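Leave the Tablecloth On

Every piece of advice I read about hobby tables says the same thing. Strip it down. Bare surface, wipeable, maybe a silicone mat if you're feeling fancy. I've had 827 emails since I started this column and I'd bet a good chunk of them are people telling me to take the cloth off before I do anything on it.

No. Leave it on.

My case, quickly, becuase I have to be out the door in 20 minutes. A bare table is hard. Things roll on it. Glass rods especially, the long thin kind – put one down on varnish and it heads straight for the floor. On cloth it stays put, mostly. Little stoppers stand up fine. Bottle caps don't skitter off when you knock them. And you can hear yourself think, which on my old Rutilby table, every clink going through the whole house, you could not.

Then there's the look of it. I know, I know. But a kitchen table is where people eat and argue and do their taxes, and I don't want it dressed as a lab just because somebody's kid is doing a density experiment. Orange berries and green leaves on white. A foam cube, a water bottle on its side, a bit of clear rod. That's a good table. That's a table with something going on.

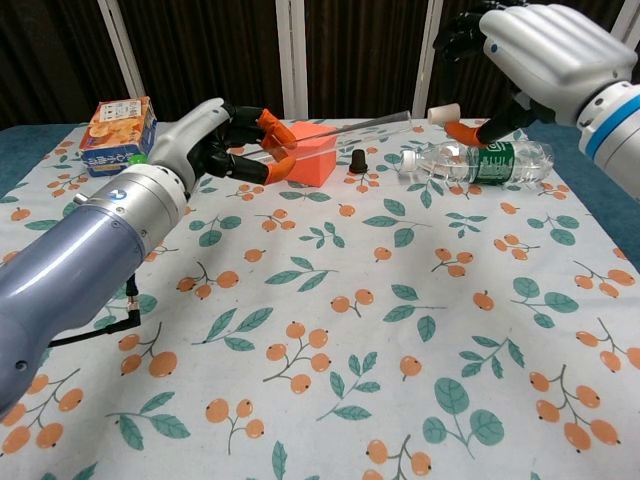
Revathi Gounder wrote in to say that this is all very pretty until the food coloring comes out, and that she lost a good cotton cloth to beet juice in April and has worked on bare wood ever since. She also says patterns hide things. Drop a clear bead on a busy print, she says, and good luck.

Fair on the beet juice. Use a cheap cloth then. Mine was 40 dollars, which was dumb, the one before it came from a yard sale and did the job just as well. Stains are not a tragedy on a thing you meant to spill on.

The pattern point I'll half give her. Clear stuff does vanish a bit. So put something bright next to it. A block, a colored lid, whatever. Your eye goes there first and then finds the rest.

What I won't give up is the idea that a table has to be cleared of its own life before anyone is allowed to make somthing on it. Too many projects die at that stage. You clear, you wipe, you're tired, you make toast instead.

Cloth on. Start.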